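A morning at the Presmont open day
3/1/23

I nearly didn't go. It was drizzling, the car park at Presmont was already filling up, and I'd only had half a slice of toast. But I'd been nosy about the place ever since I drove past it last February, so in I went, and I'm very glad I did!

You sign in at a little desk, get a sticker for your coat and a bag with a pen in it, and then you're more or less left to wander behind a yellow line on the floor. There were 24 of us in my group, mostly people who live nearby and a few who clearly knew a lot more than me and asked very long questions about steel.

First stop was the stores, and what a lot of shelves. They keep 3,000 different parts in there (I wrote that down on my hand) and every one has its own label and its own home. I'm the sort of person who keeps batteries in with the tea towels, so I found it all rather soothing. The Calvo hall comes next, named after the street it backs on to, and it's much noisier, so they hand out foam earplugs. I dropped one straight away and had to go back for another.

Then the bit I liked best, which was the sorting room. I'd expected everything to be shiny and new, but the metal bins have clearly been working for a living. The one I stood next to was grey, with a small section at the back and a bigger one at the front, and the floor of it was all scratches and smudges, a bit like the bottom of my roasting tin. There were red bars and dark green bars lying in the front part at all sorts of angles, with one of the green ones tucked right up against the side. I spent far too long looking at them. There's something very cheerful about that red against the dull metal, and I came away wanting to paint the shed.

After that it was tea in the Sarnia room, upstairs, with a decent view over the canal. Tea was 50p and the flapjack was included, so I had two pieces, and a man from the next table gave me his as well (he said it was the wrong sort of chewy). They'd had 400 people through at the last open day, and the queue for the urn suggested they'd beaten that by lunch.

I skipped the Fludora talk at the end as my feet had had enough, though I did pick up the leaflet and will read it when I find my glasses. If you're going next time, wear flat shoes, go early and park on the hill side. The loos are down the corridor past the stores, second door, badly signed.

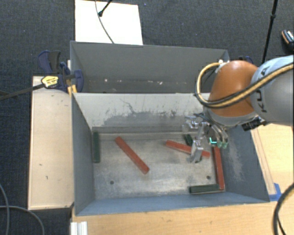

Red and green bars in one of the bins, Presmont sorting room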